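Ticket: right gripper letting go early on the kitchen cell
Opened by: Adel Tawfik
Cell: Bruseo two-arm kitchen bench
Opened: 2024-06-08
Status: monitoring

Right, I'm opening this one properly as I've had it on bits of paper all week and I keep losing the bits of paper.

The short version is that the right arm picks things up fine and then, some way into the lift, the fingers relax. They don't fly open, they just sag a bit, enough for a handle to slide round. The left arm is on the same software (Prenex 4) and has never done it once. First thought was that somebody had been in the settings, so I compared the two sides line by line. The grip force limit was 60 on both, same closing speed, same everything. So that was an hour gone!

Next I did the lazy thing and restarted the lot. It behaved for the rest of the morning and then went again just after lunch, so of course I'd already told Rana it was fixed. Sorry, Rana.

Then I had a proper look at the log. Each time it sags there's a code 161 on the right side a moment before, and that's the one for a missed position reading from the gripper. The arm itself never complains, only the gripper. When it misses a reading it falls back to a softer hold until the next good one comes in, and by then the mug is on its way.

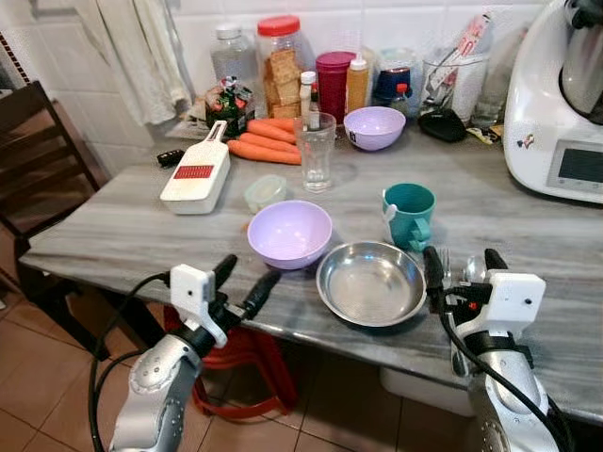 I wanted to know whether it was one particular item or one particular spot, so I left the bench set for the normal breakfast-and-lunch tasks and ran the right arm slowly through its reach with the gripper closed on nothing. Low and close in was fine. Out towards the back was fine too. The code came up when the wrist turned past a certain point while the arm was folding back towards itself, and it came up nearly every time once I knew where to look. That smelt like cable to me.

I powered down, took the cover off the gripper housing and had a feel of the plug. It was seated, but I could rock it with a fingernail, and the cable was being pulled sideways at the end of the turn. Whoever routed it last (me, in November, according to the cell diary) had put the tie too close to the plug and left next to no slack. I also gave the left one a wiggle for comparison and it didn't budge.

What I changed:

Cut the old tie off and moved the fixing point further down the arm, so the cable hangs in a longer loop and has room when the wrist turns.
Swapped the gripper cable for the spare from the Drusura box. The old one is in the drawer with tape round it, please don't put it back in stock.
Cleaned both halves of the plug and pushed it home until it clicked.
Re-homed the right gripper and ran the finger check, open and close, 100 times. No codes.
Left the force limit alone. I know it's tempting to turn it up, but it wasn't the problem and we'll only end up cracking something.

After that I went back to lifts by the handle, which is where it always showed up worst.

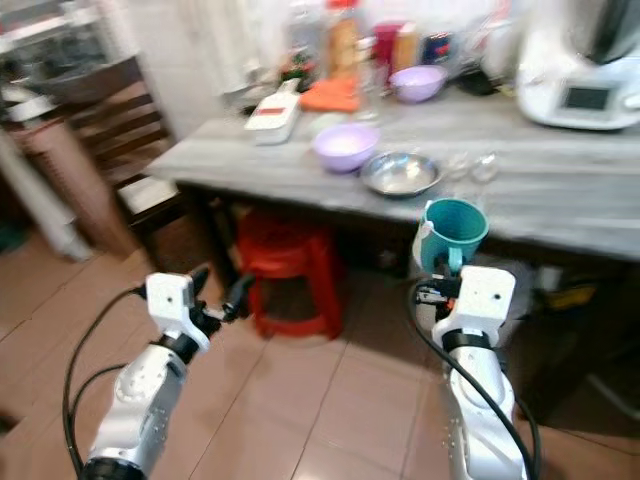
Right gripper holding the teal mug by its handle, left gripper open.

I've now had 450 lifts through the right arm on the new cable without a single 161, mixed items, with plenty of wrist turning in there on purpose. I'm happier than I was, but the restart fooled me once so I'm not closing this yet.

If you're on the cell before I'm back, could you watch the loop on the right arm when it folds in? There's more cable there than you'll be used to and I'd like to be sure it doesn't catch on the table edge. If it does, stop the run and slide the fixing up a touch, but keep it well away from the plug. And if 161 comes back, save the log before you restart, otherwise we lose the first few lines and those are the ones I need.

Still to do: order another spare cable (we've got none now), and re-tie the left arm the same way at the next service. Ticket stays with me.

Adel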